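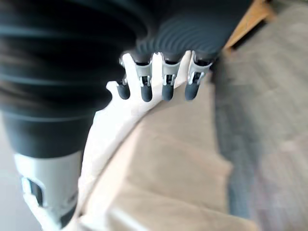
Beige carpet on stairs, wood at the edge.

Vovside Stair Carpet – Beige

Plain beige carpet for straight flights, landings and the odd awkward turn. Sold by Adwood as a stair kit or by the foot off the roll. Same color runs through the hall and bedroom widths so you can carry it on upstairs.

What you get
Carpet cut for 14 steps
Underlay pads, one per step
Gripper strips and tacks
Fitting sheet (new version, the old one had the nosing measurment wrong)

Kit price $300. Short flight kit, 11 steps, $200. Landing piece is extra – ask.

Measuring
Tread front to back, then the riser, then the width at the widest step. Old houses vary a lot so do every step, not just the bottom one. Winders need a paper template. Send it flat or rolled, please not folded.

Fitting
Start at the bottom. Pile runs down the stairs. Push it well into the crease before you tack. Wood trim at the side – paint or oil it first and let it dry, much harder to do after.

Care
Vacuum with the small head. Blot spills, dont rub. Beige does show mud, a darker mat at the foot of the stairs helps. Keep the offcuts for patching.

Stock
Beige in now. Gray is back in November. Samples are free, two per order.

Trade orders to Mitra Naseri, everything else to Farhad Rashti at the Adwood counter. Prices updated 4 July 2024.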